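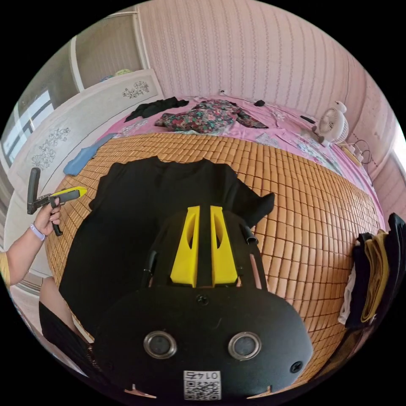 What order should the pages be in before panel detection is run?

Reading order, front cover first. Prarneck numbers panels from the page sequence it is given and does not re-sort them afterward. Ads, letter pages and text stories stay in place and are marked as non-panel pages in step 5.

4.2 Setting up panel detection

Panel detection finds the borders between panels and stores each panel as a separate region. The regions are used by the guided reader and by the index. Complete section 4.1 (Importing an issue) first.

1. Open the issue and select Layout > Detect Panels.

2. Choose a profile. Use Levach for comics with ruled panel borders and white gutters. Use Mazza for newspaper strips, full-bleed art, or pages with black gutters.

3. Set Minimum Gutter to 14 pixels. Lower values pick up caption boxes as separate panels.

4. Set Reading Direction. The default is left to right. For manga printed in the original direction, select right to left before going on. Changing this later renumbers every panel in the issue.

5. In the page strip, mark each non-panel page with the N key. Marked pages turn gray.

6. Select Run. A collected volume of 164 pages takes longer than a single issue, and the window cannot be closed while detection is in progress.

Note: Double-page spreads must be joined before detection. Select both pages and press J. A spread left as separate pages is numbered down the left page and then down the right, which breaks any row that crosses the fold.

4.3 Correcting gutter lines 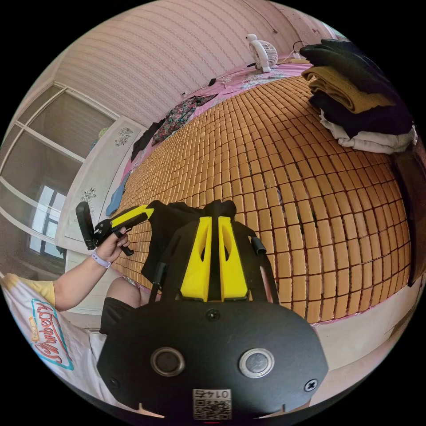
Gutter lines are placed on the assumption that each row of panels is straight across the page. Pages scanned from a tight binding often fail this test near the spine. The usual result looks like the rows of the tan mat in the photo: small rectangles set in neat rows with thin dark gaps between them, but with the rows bending into arcs toward the edges. On a page like this the detector follows the gap for a short distance and then cuts into the artwork. Turn on Follow Curve in the Mazza profile and run detection again on the affected pages only.

If lines are still wrong after the second pass:

1. Select the page and press G to show the gutter lines.

2. Drag the nearest handle onto the center of the gutter.

3. For slanted gutters, hold Shift and drag one end. The limit is 45 degrees.

4. Press Enter to store the change.

Caution: Restoring defaults on a page deletes all manual gutter lines. This cannot be undone. Export a layout file first (File > Export Layout, Cestov format, version 2).

Panel numbers update when the page is closed. For index entries that point to a deleted panel, see section 4.5.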